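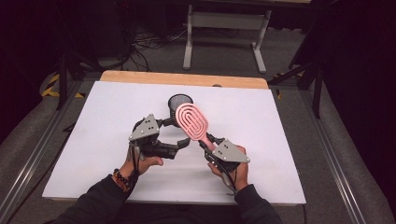
## Week 3: Upright storage, or where the hairbrush lives

*Home Organization 1, Room 207. Notes by Anum Kazmi. Bring these to Temitope's section, where you will be asked to defend your bathroom drawer.*

Last week we did flat storage, and several of you wrote movingly about trays. Now for the cup. A mesh cup is sold for pens, which has never stopped a household from putting everything else in it - scissors, thermometers, the good tweezers, a fork.

The hairbrush is our test case as it is a badly balanced thing. A paddle brush like the pink one carries its widest part at one end and a thin handle at the other, so you have two choices and both have drawbacks.

1. **Handle down.** The head stays above the rim, where you can find it at 7 a.m. It also makes the whole arrangement top-heavy. A light cup will go over the first time someone reaches past it.
2. **Head down.** Steadier, if the head fits. Usually it doesn't. Measure the opening before you form opinions.

Clean the brush before you store it. I shouldn't have to write this, but I marked the May homework.

**Terms to know**

- *Footprint*: the patch of surface an object takes up. An upright brush borrows the cup's.
- *Parking*: putting a thing down "for now." See also: the Colton reading, all 15 pages of it.
- *Open rim*: no lid, so no excuse.

**Homework (10 points)**

Pick one cup, jar or mug at home that holds things it wasn't bought for. Empty it, list what came out, and put back only what you used this week. One page. Photos welcome, confessions optional.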